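3.2 Recepção da adaptação

Para a série Weldu recolhemos 1417 comentários de leitores da banda desenhada, publicados antes da estreia do filme em julho. A maioria fala da fidelidade aos desenhos de Petchrat – e poucos comentam o argumento.

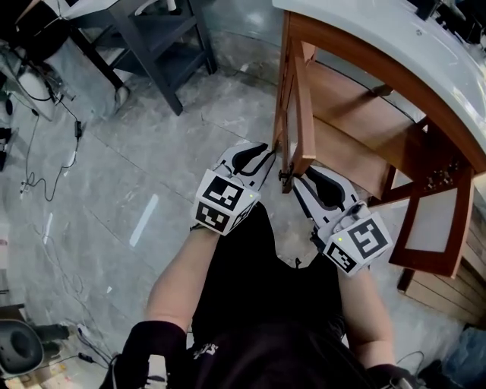

Figura 2. Duas garras manuais brancas com marcadores a preto e branco, vistas de cima.

Os leitores mais antigos aceitam melhor os cortes do segundo volume, resultado que concorda com Hutapea e Seppälä. O tom muda depois do trailer, e esta mudança é tratada na secção 4.

Contacto: Duangjai Phetsri, Sokomstead | Voltar ao topo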